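Atelier informatique : les tours de bureau passent à l'établi

Depuis septembre, l'atelier de Tisuvport récupère les ordinateurs fixes dont les entreprises du quartier se séparent. Le dernier lot vient de la société Flurkurska : 20 tours, livrées avec leurs câbles mais sans écrans. Harish Shetty et Urszula Nowakowski ont commencé à les ouvrir, et neuf sont déjà passées entre leurs mains.

Le travail suit toujours le même ordre. On débranche le cordon secteur, on appuie quelques secondes sur le bouton de marche, puis on retire le panneau latéral. Vient ensuite le dépoussiérage – pinceau souple pour les grilles, air comprimé pour le reste, en bloquant les pales des ventilateurs avec un doigt. Le bloc d'alimentation ne s'ouvre pas. S'il est douteux, on le remplace en entier.

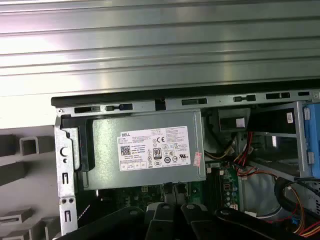

Bloc d'alimentation Dell dans un boîtier ouvert, avec son étiquette et le logo 80 PLUS.

Avant de commander une pièce, pensez à relever l'étiquette du bloc : la puissance, la référence et les tensions de sortie. Les formats varient d'un constructeur à l'autre et un modèle standard n'entre pas forcément dans le boîtier. Urszula tient un cahier des références rencontrées, rangé dans le tiroir sous l'établi. Merci de le compléter au fur et à mesure.

Deux tours ne démarrent pas et serviront de réserve de pièces. Les autres recevront un disque SSD et un système Linux, puis partiront à l'association Turkeo, qui équipe sa salle d'étude.

Il nous manque encore des barrettes de mémoire DDR4 et des vis de boîtier. Si vous en avez au fond d'un placard, vous pouvez les déposer à l'accueil, à l'attention de Xiaoyan Yu. Pour participer aux prochaines séances, inscrivez-vous auprès de Harish. Les tournevis sont fournis.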